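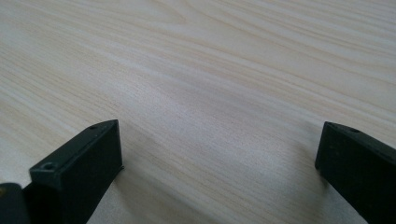

Werkstattbuch, Handgreifer, 18. April 2024

Heute endlich wieder einen ganzen Nachmittag am Greifer gesessen, und weil ich beim letzten Mal so schlampig mitgeschrieben habe, dass selbst Krystyna meine Notizen nicht mehr entziffern konnte (und die liest sonst wirklich alles), kommt diesmal alles ordentlich der Reihe nach. Na ja, halbwegs ordentlich.

Angefangen habe ich mit den Fingern. Die alten waren ja aus dem ersten Druck und haben sich beim Zudrücken ganz leicht nach außen gebogen, was man mit bloßem Auge kaum merkt, aber eine Unterlegscheibe merkt es sofort und rutscht weg. Die neuen sind wieder schwarz und matt, ein gutes Stück dicker im Sockel, und die Auflage vorne ist jetzt ein eigenes, dünneres Teil, das man abschrauben kann. Das war Tudurs Idee, und ich habe mich erst ein bisschen gesträubt, weil ich noch mehr Schrauben im Griff haben wollte wie einen Schnupfen. Er hatte aber recht! Auflage tauschen dauert jetzt so lange wie ein Schluck Kaffee, vorher musste der halbe Kopf herunter.

Der linke Finger saß beim ersten Zusammenbau stramm, der rechte hatte Spiel. Ich habe erst die Führung verdächtigt, dann den Druck, dann mich selbst. Am Ende war es ein Grat in der Bohrung. Mit dem Handbohrer nachgegangen, ganz vorsichtig, und beim zweiten Versuch lief alles weich durch. Bitte beim nächsten Satz gleich vor dem Einbau entgraten, dann spart ihr euch die Stunde, die ich hier verbummelt habe.

Zum Servo: Es ist weiterhin der kleine aus dem Akpan-Bausatz. Noémie hätte gern den stärkeren, ich würde noch warten. Für Schrauben, Klammern und die Holzdübel reicht er gut, und bei schwereren Sachen fängt sowieso zuerst die Mechanik an zu jammern. Offen ist noch, wie warm er bei längerem Halten wird. Nach 8 Minuten unter Last konnte ich ihn noch bequem anfassen, das ist aber keine Messung, das ist ein Daumen.

Dann der Zähler. Ich habe ihn über Nacht am kleinen Prüfstand mitlaufen lassen, einfach auf und zu, ohne Teil dazwischen. Heute früh stand er bei 2.418 Zyklen und alles klapperte noch so wie am Abend, also kaum. Ziel sind 3.000, danach nehme ich ihn auseinander und schaue mir die Zahnstange an. Solène hat versprochen, mir ihre gute Lupe zu leihen, die mit dem Licht, weil ich mit meiner immer mit der Nase im Fett hänge.

Die Öffnungsweite habe ich in der Software vorerst auf 30 Grad am Hebel begrenzt. Mehr ginge, aber dann läuft der linke Mitnehmer so nah am Gehäuse vorbei, dass mir nicht wohl dabei ist. Im Ordner »Bikton« liegt die geänderte Datei, die alte habe ich daneben gelassen und nur umbenannt. Wer den Endanschlag verstellt, schreibt es bitte hier hinein, auch wenn es nur ein kleines bisschen war.

Was mich noch beschäftigt, ist das Holz. Auf der hellen Platte sieht man die schwarzen Finger wunderbar, die Maserung bleibt schön ruhig und die Schatten fallen weich aus. Auf der dunklen Werkbank hinten wird man mit schwarzen Fingern vermutlich keine Freude haben. Ustyna meint, man könnte die Spitzen mit einem Streifen hellem Gewebeband bekleben. Probiere ich aus, sobald ich die Rolle wiederfinde, die im September beim Aufräumen in irgendeiner Kiste verschwunden ist.

Noch zu tun:
Auflagen in weicherem Material drucken, erst mal nur ein Paar
Schrauben am rechten Finger sichern, die vordere lockert sich gern
Kabel am Handgriff kürzen, es hängt mir ständig am Ärmel
Krystyna nach den Federn fragen
Prüfstand bitte laufen lassen, der Zettel klebt dran

Den Schlüssel fürs Materiallager habe ich wieder an den Haken gehängt. Die Tüte Kekse neben dem Drucker ist für alle, greift zu.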